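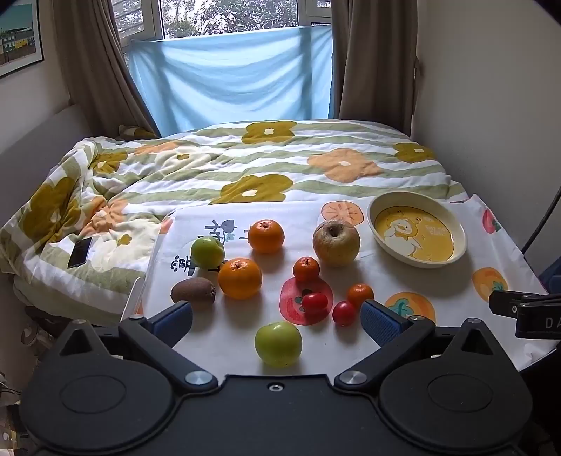

그림 1. 손에 쥐는 그리퍼로 하는 과일 옮기기. 천 위의 과일과 그릇.

가정용 로봇 조작 입문 강의 노트
넷째 묶음: 기계가 집안일을 할 수 있는가
담당: Hajnalka Halász / 실습 담당: Juniper Ridgeway

1. 오늘의 질문

지난 시간 끝에 나온 질문부터 시작합니다. "그래서 지금 로봇한테 과일 정리를 시키면 하나요?" 제 대답은 "하긴 하는데, 어느 집에서 어떤 과일로 하느냐에 달렸다"였습니다. 답이 시원치 않았지요. 오늘은 그 말을 제대로 풀어 보겠습니다. 제가 이 분야에서 제일 좋아하는 주제라 말이 조금 빨라질 수도 있습니다. 손을 들어 끊어 주세요!

집안일이라고 하면 흔히 빨래 개기나 설거지를 떠올리지만, 이 수업에서는 훨씬 작은 일을 씁니다. 과일을 하나 집어서 그릇에 담는다. 사람에게는 일이라고 부르기도 민망한 동작인데, 그 안에 인식, 접근, 파지, 이동, 놓기가 전부 들어 있습니다. 그림 1을 옆에 펴 놓고 읽으세요.

2. 무엇이 어려운가

2.1 보는 문제

과일이 놓인 천에도 과일이 인쇄되어 있습니다. 붉은 과일, 감, 오렌지 단면 같은 것들이지요. 우리는 인쇄된 감을 집으려고 손을 뻗지 않습니다. 그런데 색과 윤곽에 많이 기대는 검출기라면 여기서 후보를 잔뜩 내놓을 수 있습니다. 깊이 정보를 쓰면 도움이 되지만 만능은 아닙니다. 방울토마토처럼 낮은 물체는 깊이 잡음이 심한 센서에서 바닥에 묻히기 쉽고, 천에 주름이 잡히면 그 높이 차이도 물체처럼 보입니다.

그릇 바닥도 눈여겨보세요. 겨자색 바탕에 오리 비슷한 캐릭터가 그려져 있습니다. "그릇이 비어 있는가"를 판단하는 모듈은 이런 그림을 내용물로 착각할 수 있습니다. Brumance 과제를 하는 조는 빈 그릇 판정에서 꼭 무늬 있는 그릇을 시험해 보기 바랍니다.

창에서 들어오는 빛도 변수입니다. 그림자가 앞쪽으로 떨어지고, 매끈한 껍질에는 밝은 점이 생깁니다. 같은 방이라도 오후 네 시쯤이면 그림자 방향이 달라집니다. 아침에 모은 데이터로만 학습한 모델을 저녁에 돌려 보면 공부가 많이 됩니다.

2.2 잡는 문제

초록색 작은 과일, 키위, 오렌지, 귤, 방울토마토, 큰 사과. 크기도 껍질도 제각각입니다. 평행하게 닫히는 두 손가락으로 이 모두를 잡는다고 생각해 봅시다.

큰 사과: 손가락 벌림 폭이 먼저 문제입니다. 최대 폭에 가까우면 접근 오차를 허용할 여유가 거의 없습니다. 중심에서 조금만 벗어나도 한쪽 손가락이 사과를 밀어냅니다.

귤: 단단한 공으로 가정하면 안 됩니다. 껍질과 속 사이가 뜬 귤은 눌렀을 때 변형이 크고, 힘을 더 주면 터집니다.

방울토마토: 미끄럽고 작고 잘 구릅니다. 첫 접촉에서 한쪽 손가락이 먼저 닿으면 도망갑니다. 길쭉한 것은 누운 방향까지 맞춰야 합니다. 짧은 쪽을 잡을지 긴 쪽을 잡을지 미리 정해 보세요.

키위: 표면이 거칠어 마찰은 우리 편입니다. 대신 익은 정도가 겉으로 잘 안 드러납니다. 저는 이 과일로 힘 제어를 가르치는 걸 아주 좋아합니다.

손가락 패드의 질감도 성능의 일부입니다. 그림 1의 짙은 파란색 패드에도 질감이 있습니다. 매끈한 패드와 비교하는 실험은 숙제 2번에 있습니다.

2.3 바닥이 움직이는 문제

작업대가 딱딱하다는 가정은 교과서에서는 편리하지만, 집에서는 물건이 이불 위에도 놓이고 소파 위에도 놓입니다. 푹신한 면에서 위에서 누르듯 접근하면 물체가 가라앉고, 옆 물체까지 기울어 굴러옵니다. 붙어 있다시피 한 토마토와 귤을 떠올려 보세요. 하나를 집는 동작이 다른 하나의 위치를 바꿉니다. 그래서 매번 집은 뒤에 장면을 다시 관측해야 합니다. 처음에 한 번 보고 전체 계획을 세우는 방식은 여기서 금방 무너집니다.

3. 사람 손으로 가르치기

손에 쥐는 그리퍼를 쓰면 로봇 팔 없이도 시연을 모을 수 있습니다. 사람이 그리퍼를 쥐고 일을 하고, 손끝 가까운 시점의 영상과 벌림 폭을 기록합니다. 장점은 속도와 다양성입니다. 팔을 방마다 옮겨 설치하려면 하루가 가지만, 손에 쥐는 도구는 가방에 넣어 가면 됩니다. 침실, 부엌, 현관 어디서든 됩니다.

단점도 적어 둡니다. 사람은 손목을 아주 자유롭게 꺾습니다. 그대로 따라 하려면 팔의 관절 한계를 넘는 자세가 나옵니다. 또 사람은 손끝 시점 밖의 정보를 눈으로 다 보고 움직입니다. 모델에게는 그 정보가 없으니, 시연자는 고개를 돌려 본 것을 이용해 움직이지 않도록 연습해야 합니다. 지난 일요일 보강에서 Juniper가 보여 준 "천천히, 화면에 보이는 것만 믿고" 방식이 바로 그 연습입니다.

수업용 Wello 묶음에는 시연이 1,000개 들어 있습니다. 많아 보이지만 과일 종류, 방, 조명으로 나누면 칸마다 남는 수가 얼마 안 됩니다. 이 표를 직접 만들어 보면 데이터가 어디서 비어 있는지 한눈에 들어옵니다.

4. 그래서 되는가

공장 쪽은 조건이 좋습니다. Szabó 포장 라인 사례에서 보았듯이 같은 크기의 과일이 같은 높이로, 같은 조명 아래 들어오면 기계는 지치지 않고 잘합니다. 100번 중 거의 100번 성공하는 것을 보면 저도 매번 감탄합니다.

집은 다릅니다. Bretero 실습에서 익숙한 방의 결과와 처음 가는 방의 결과를 따로 적으라고 한 이유가 여기 있습니다. 두 숫자를 합쳐 평균을 내면 제일 중요한 정보가 사라집니다. 실패도 종류별로 적으세요. 못 본 것, 보고도 못 잡은 것, 잡고 떨어뜨린 것, 엉뚱한 데 놓은 것. 그리고 사람이 중간에 손을 댔으면 반드시 적습니다. 그 시도는 자율 성공이 아닙니다.

제 판단은 이렇습니다. 정해진 물건을 정해진 자리로 옮기는 일은 지금도 됩니다. 처음 보는 방에서 처음 보는 물건을, 사람이 지켜보지 않아도 될 만큼 믿고 맡기는 일은 아직입니다. 그래도 몇 해 전 이 수업에서는 귤 하나를 굴리지 않고 집는 데 한 학기를 썼습니다. 지금은 여러분이 첫 달에 합니다. 신나는 일 아닌가요?

5. 숙제 (6월 마지막 수업 전까지)

1번. 집에 있는 과일로 옮기기 순서를 정하고, 왜 그 순서인지 한 쪽 이내로 쓰세요. 이웃한 물체가 굴러갈 가능성을 꼭 다룰 것.

2번. 질감 있는 패드와 매끈한 패드로 같은 과일을 11번씩 집고 실패 종류를 비교하세요. 과일은 조별로 하나만 고릅니다.

3번. 무늬 있는 천과 무늬 없는 천에서 검출 결과를 비교하세요. 잘못 잡힌 후보를 화면째로 저장해 제출합니다.

준비물은 실습실 앞 선반에서 가져가고, 패드는 쓰고 나서 닦아 돌려놓으세요. 토마토즙이 마르면 질감이 다 메워집니다. 질문은 Juniper의 실습 시간에 받습니다.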